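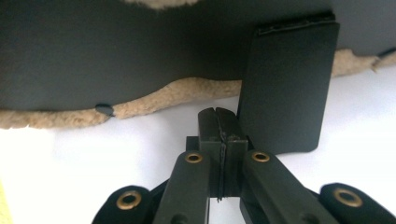 Fleece lining along the edge, beige and curly

On 04/02/2021 Josée Dhillon wrote:
> Does anyone still line things with sherpa? I've got 2 metres of
> the Guma stuff and my machine hates it. Skipped stitches all over.

Hi Josée and all,

Oh, I feel your pain! Mine sulked for a whole evening until I put in a fresh ballpoint needle and made the stitches longer. I also trim the pile out of the seam allowance with little scissors – messy, but it does help. Have the hoover ready, I was still finding fluff in September.

Did you get yours from Simard? They had 15 bolts in the sale and I was very nearly good. Also, has anyone got a spare walking foot I could borrow?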